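Speaker notes: Bags, Baskets and 285 Good Tries
Liam Costello, Tarine
27 June 2018, Stikberg, main room
15 minutes, then questions

Opening (2 min)

Say hello, thank Selamawit Sisay for the invite. Slow down! I rushed this bit at Anska in February and lost half the back row.

Start with the question I get most: why bags? Because a zip-top bag is a brilliant teacher. A block keeps its shape while you think about it. A bag sags, folds over itself, catches the light, and you can see the things in it only through a layer of crinkled film. If an arm can learn to manage that from watching people drive it, I want to know how many tries it takes and what sort of tries they have to be.

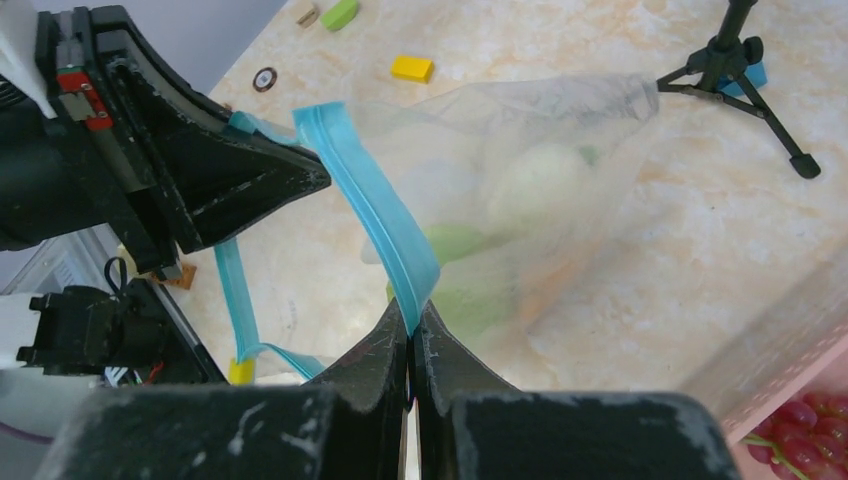 The zip is the hard part. Two fingers on the strip, a second gripper working from the other side, and the strip bends wherever it likes in between. Mention that our drivers all found their own way of doing it in the first hour. Ask for a show of hands: who opens a sandwich bag left-handed? (Pause. People do mime it, give them time.)

What we collect (4 min)

One try = one person driving both arms from start to finish, with the wrist cameras running the whole time. We save the camera views, the arm positions and how far each gripper is open.

Total so far: 1293 tries. Kept for the first training set: 285. Put that up and let it sink in, then explain that the others aren't rubbish. Plenty are slow, or the driver stopped to think. We threw those out at first and I now believe that was a mistake. The slow ones with a slip and a second go are full of exactly what the arm needs to know! When we put a batch of them back, the trained arm started trying again after a missed pinch. It used to sit there.

Credit Selamawit here, it was her idea and I argued against it for a week.

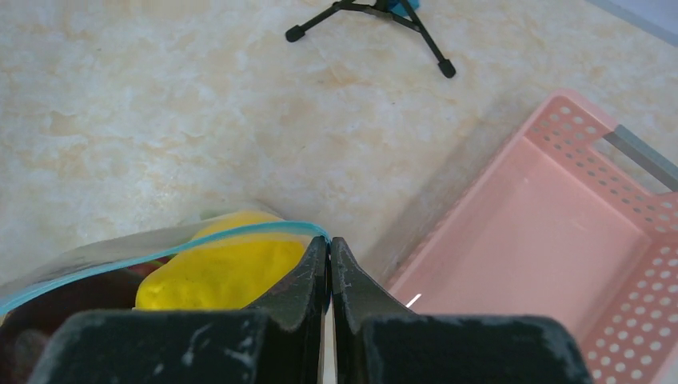
Changing things round (4 min)

We swap what goes in the bag and shift where everything sits between tries. Eight drivers, so eight sets of habits too. Early on we left the layout alone for a whole afternoon and the arm learned the table beautifully and the bag not at all. Tell the Ivanov story if time allows, skip if past nine minutes.

Labels: one short sentence per try, typed by the driver straight after. Plain words. Read two or three out, they're fun.

What I'd love help with (3 min)

Better ways to mark where a slip begins. Anyone with experience of thin film and touch sensing, please find me at the break, I mean it.

Last slide is the contact page. Leave it up during questions. Water is on the left of the stand, spare clicker in my jacket.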